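Participants wanted: dietary magnesium and sleep quality in adults (Mimer study)

The Mimer study is recruiting adults to take part in a nutrition trial on magnesium intake and sleep. The trial compares a diet high in magnesium-rich foods (pumpkin seeds, beans, leafy greens) with a standard diet. No supplements or drugs are used.

You may be eligible if you:
are between 30 and 65 years old
sleep less than 7 hours on most nights
do not take sleeping pills, diuretics or magnesium tablets
have no kidney disease
are not pregnant or breastfeeding

Participation lasts 12 weeks. Food boxes are delivered to your home every week. You record meals and bedtimes in a daily log and wear a wrist monitor at night. Three visits to the Sukholm clinic are required, each lasting up to two hours. Blood is drawn at the first and last visits after an overnight fast. Water is allowed.

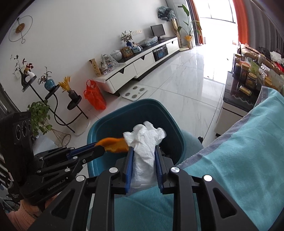
Crumpled white material held between two blue gripping pads.

We plan to enroll 600 people. Half will be assigned to each diet by random draw, and the assignment cannot be changed on request. Participants who complete all visits receive $240 and a copy of their own blood results. Travel within the county is reimbursed on presentation of receipts. You may withdraw at any time, and payment is then made for the visits completed.

Known risks are minor: bruising from blood draws and, in the first days of the high-magnesium diet, loose stools or bloating. Persons with nut or seed allergies should not apply.

To apply, request the screening form from Veronica Sandu, study coordinator, at the Sukholm clinic front desk. Forms must be received by 2021-11-25. First visits are scheduled for March. Applicants who do not pass screening will be notified by mail and their forms destroyed.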